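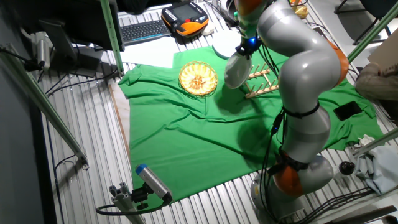 A small wooden dish rack of the peg type, on a green cloth.

Dish rack

We use cookies to remember your language and to count visits. By reading further you accept this.

A dish rack (also dish drainer, plate rack or drying rack) is a household stand in which washed plates, bowls and cups are placed so that the water can run off them. It is kept beside the sink, on a shelf above it or on a table. The same form is also used for the storage and display of dry plates.

Construction

The peg rack is the simplest kind made from wood. Two rails lie parallel to each other, and a row of thin dowels stands upright in each of them. A plate is put on its edge between one pair of dowels and the next, and leans slightly to one side. The rails are joined by short cross pieces, which in some models can be pulled out so that the rack becomes flat for storing.

The distance between the dowels decides what the rack can hold. Narrow spacing suits flat plates, while soup plates and bowls need more room and often take two places. A common small rack holds 8 plates, a larger one 12. The smallest racks are sold for saucers, and many people use them for pot lids, cutting boards or letters.

The folding rack, called also the X-rack, has two crossed frames with slats. It carries plates on the upper level and cups on the lower one. Racks of coated wire or stainless steel are made in the same forms and usually have a separate holder for cutlery.

Materials

Beech, bamboo, acacia and rubberwood are used most often. The wood is left plain or is rubbed with oil. Varnish is less liked, as it cracks where the dowels enter the rail and water then stays under it. Glued joints are the weak place of cheap racks – the glue softens after some months of daily use and the pegs begin to turn.

Use and care

A wooden rack has no tray of its own, and it is usual to place a cloth, a mat or a shallow pan under it. A thick cloth takes up more water but has to be changed often. If the cloth is creased, a light rack can stand unevenly and heavy plates should be put in the middle first.

The rack should be turned on its side from time to time so that the lower side of the rails can dry. Dark spots on the wood are mostly mold. They are removed with vinegar or fine sandpaper, and the rack is oiled again after it is fully dry. Woven plates and baskets are not left to drain in a peg rack for long, because the pegs press on the rim and can bend it.

In Drastdale

In the town of Drastdale the peg rack was a winter product of the furniture shops. The workshop Jakab made 700 racks in its best year, all with pegs of beech, and sold them mainly at the December market. Its pattern was later taken over by the firm Prokus, which lists it as model 456. Getsemaní Salinas described both versions in a study of local kitchen ware, and Mirko Bassi has drawn the joints. According to Salinas, the Prokus rack differs only in the rails, that are lower and rounded at the ends.

See also: Draining board; Plate rail; Tea towel; Trivet

Last changed January 2025

Contact | © Rarkoletti Household Encyclopedia | Back to top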